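The Jultero Survey

The plate was grey, square and studded across its whole upper surface. It had been laid on the white table at an angle, corner towards the front, and the narrator of the survey, who was also its only member, had recorded this as the standard orientation. North was the far corner. Gustville would be built from the north downwards.

The first Gustville had stood for 5 years on a shelf above a radiator. It was built by eye, with no drawings, and its streets did not meet. The second would be built from a schedule. The schedule ran to 200 lines, one brick to a line, and each line gave a colour, a length in studs and a position. Roof pieces were listed separately, in a supplement.

Line one was the ferry office at Zusora Quay. The old town had put it inland, an error that had gone uncorrected because the bank next door was glued down. In the new town it would have the far end of the plate to itself. The schedule gave its colour as dark blue. Khan Street would run from its door to the near corner, 2 studs wide, with no bends. 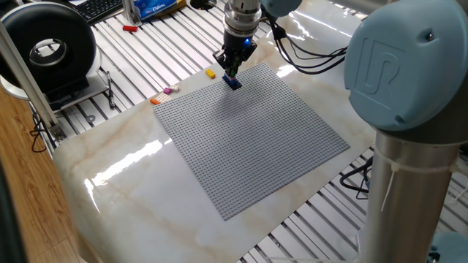

A brick has to be square to the studs before any pressure is applied. If it is turned even slightly, one side goes down first and the other rides up, and the fault is passed on to every course above it. The surveyor had written this on the inside cover of the schedule and underlined it. The first town hall had leaned for most of its life.

There was also the matter of the table. It was polished and the plate could slide on it, so the position of each corner had been marked in pencil on small squares of paper. These were checked at the start of every session. The entry for 22nd March read: corners correct, light poor, glare to the left, proceed.

Below that the surveyor had left 4 blank rows for remarks. In the old town there had been residents, with names and trades, and a baker who kept a goat. The schedule made no provision for them. It had a column for weight and a column for tolerance.

The pencil stayed over the first row for a time. Then an entry was made, in smaller writing than the rest: ferry office to open early – the baker crosses at six.

The column for tolerance was left empty. The surveyor turned back to line one, read out the position again, and went on to line two, which was a wall.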